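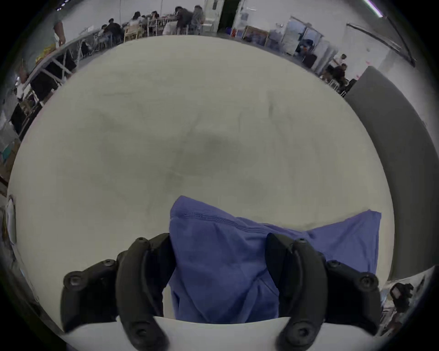
Abb. 4.1 Blaues Tuch auf einem runden, hellgrauen Tisch in einem Arbeitsraum

Lehrmaterial > Hauswirtschaft und Betrieb > Grundstufe > Kapitel 4

Rubrik: Reinigung und Wäschepflege

Kapitel 4
Tischflächen und Tücher in gemeinsam genutzten Räumen

In Arbeitsräumen, die von mehreren Gruppen genutzt werden, wird der Tisch am häufigsten gereinigt und am schnellsten wieder verschmutzt. Helle, matte Flächen zeigen graue Stellen und Streifen deutlicher als dunkle. Ob es sich um Schmutz, um Abrieb oder um eine Verfärbung des Materials handelt, lässt sich mit dem Auge oft nicht entscheiden. Man prüft es mit einem feuchten Tuch an einer kleinen Stelle.

Das Kapitel behandelt zuerst das Tuch und danach die Fläche. Die Wäsche der Tücher folgt in Abschnitt 4.3.

4.1 Das Tuch

Ein Reinigungstuch wird gefaltet verwendet. Zweimal gefaltet ergibt es acht Seiten, die nacheinander benutzt werden. Ein zusammengeknülltes Tuch liegt nur mit einzelnen Falten auf und hinterlässt Streifen. Nähte gehören beim Wischen nach innen, vor allem auf empfindlichen Oberflächen.

Viele Betriebe ordnen den Tüchern Farben zu. Im Lehrbetrieb Nultmont, aus dem die Beispiele dieses Kapitels stammen, gilt Blau für Tische und Ablagen. Der Bestand umfasst 106 Tücher, davon sind 14 als Reserve eingelagert. Andere Häuser verwenden andere Farben. Maßgeblich ist der Aushang im jeweiligen Betrieb.

Nach Gebrauch bleibt das Tuch nicht auf dem Tisch liegen. Es kommt in den Sammelbehälter oder wird ausgebreitet zum Trocknen aufgehängt.

4.2 Die runde Tischfläche

Rechteckige Tische wischt man in geraden, leicht überlappenden Bahnen. Beim runden Tisch beginnt man mit dem Rand und geht einmal ganz herum. Anschließend wird die Mitte in Bahnen gereinigt, von der hinteren Seite zur eigenen hin. Bei großen Durchmessern muss man dafür den Standort wechseln. Sich über die Platte zu strecken belastet den Rücken.

Wird im selben Raum an anderen Tischen gearbeitet, sprüht man das Mittel auf das Tuch und nicht auf die Platte.

Aufgabe zur Vorbereitung: Notieren Sie, welche Tischformen in Ihrem Betrieb vorkommen und mit welchem Mittel sie gereinigt werden.

Kommentare

Efa Prothero
Bei uns ist Blau auch für Tische, Rot für Sanitär. Gelb ist je nach Haus verschieden, das verwirrt die Neuen jedes Jahr.

Romain Roussel
Wo finde ich die Lösung zur Falttechnik? Im Anhang fehlt die Seite.

Gemma Orlandini
@Romain: steht in Abschnitt 4.3, direkt vor der Waschtabelle.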